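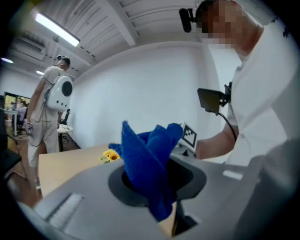
Blue cloth in the gripper, little yellow flower on the table.

Vunon Hand-Held Gripper Set (pair, with backpack, head camera and chest screen)

Hi, and welcome to the Vunon page! I look after the sets at Kiradine, and before that I spent years turning over serviced apartments, so I write these pages the way I'd have wanted to read them back then.

You wear the set and do your normal work with it. Pick up the cloth, wipe the table, put the remote back by the flowers. The recording goes off to train the robot that will take over some of that work later on. No programming, no joystick, and no engineer standing over you asking you to do it slower (well, maybe on the first morning).

Our longest-running customer is Lunley, who clean and reset short-stay rooms. They put 13 of their own people on the sets in April, and I still go over there more often than I need to — they have good coffee.
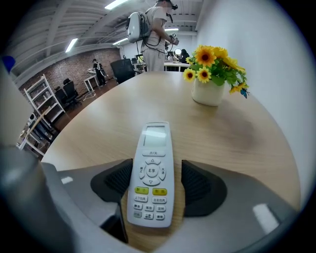
Air-conditioner remote between the fingers, sunflowers behind it.

Remotes are a favorite of mine. They're thin, they slide, and every guest leaves them somewhere different. The pads on the fingers are soft enough that you don't have to squeeze hard, but do practice! New wearers tend to grab things right in the middle and then can't set them down straight.

What changes for the crew? Mostly the shape of the day. At Lunley a recording turn lasts 30 minutes, then you swap with someone and go back to ordinary rooms. People who know the job well end up deciding how the robot should do it, down to which way a cloth gets folded, and there have been some real arguments over that. My own advice to managers is to pay the recording time as skilled work and to say early on which tasks you plan to hand over. Your staff will be guessing anyway.
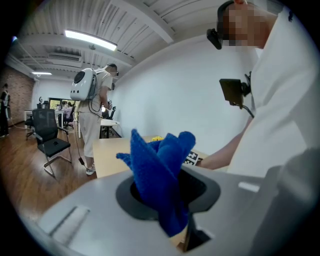 Yevhen Lysenko told me he had worried he was training his own replacement, and that he still asks about it at every meeting. What he wants handed over is the wiping, he said, "and leave me the rooms where somebody has to think." He also wants lighter backpacks. I've passed both on.

Cloths are the slow part, by the way. They bunch up in the fingers and no two grabs look the same, so plan on more takes than you would for anything hard-sided.

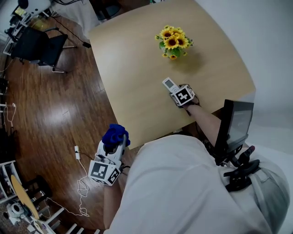

Renting and ordering

The full set is $593 a month, two grippers included. Shortest rental is 15 days. Spare finger pads come from Sandhu, who ship them separately, so order those first if you're in a hurry. Straps adjust at the waist and shoulders. For left-handed crews, drop me a note with the order and I'll set up the screen mount for the other side before it leaves us.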